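Products > Manipulation Software > Planning and Perception > Trurklow

Trurklow 2: placement planning for arms that have to reach inside things

March 2019 – by the Plinetell product desk

Most motion planners are very good at moving an arm across a clear table. We have one of those too, and it is fine, and you will outgrow it the first time someone asks your robot to put something away. Trurklow is for the second job: cabinets, lockers, shelves, appliances, and anything else with a door that swings and a lip that catches.

It runs on the same control PC as your arm driver. You give it a camera, a gripper model and a place you would like the object to go. It gives back a trajectory, or it gives back a reason. We are fond of the reasons. Version 1 had exactly one, which was "planning failed," and customers found ways to tell us how they felt about that.

What's in the package

The planner keeps up to 462 candidate placements alive at once and drops them as the camera gets a better look. If the first choice turns out to be behind a hinge, the next one is already worked out. A replan takes 424 milliseconds on the reference PC with default settings. You can make it slower by turning on every safety margin in the menu – people do, and then they write to us.

The perception module, Vulora, is included. It segments the surfaces an object can rest on and estimates the edges around them. It works from one fixed camera. A second one on the wrist helps, if you can stand the cabling.

Rankin, the simulator, ships with 500 ready-made storage layouts, a few of them drawn up by someone with a grudge against robots. Run your gripper through those before you run it through anything with a warranty.

Clear parts and other bad news

Vulora handles transparent plastic by looking for edges and highlights and treating the space between them as solid until told otherwise. Depth cameras tend to look straight through a clear bin and report the wall behind it, and an arm that believes them will arrive with confidence. A refrigerator makes a thorough test: the top door bin is clear, with a tall front lip and two long oval slots in its face, and the planner has to bring a round sort of object over that lip without mistaking a slot for a way in. Shipping tape on the shelves gets marked as an obstacle by default, which you can change.
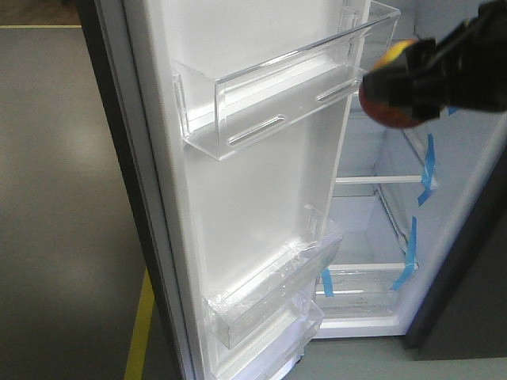 Requirements and ordering

Linux, a supported six- or seven-axis arm, and one calibrated camera. The calibration tool is included and is less annoying than the last one. Order the single-cell license as part 1132. Upgrades from version 1 keep their saved scenes, but grasp files need to be exported again from the Tools menu.

Related items
Rankin layout pack: lockers and drawers
Vulora wrist camera bracket
Trurklow 2 release notes
Calibration target, rigid, A3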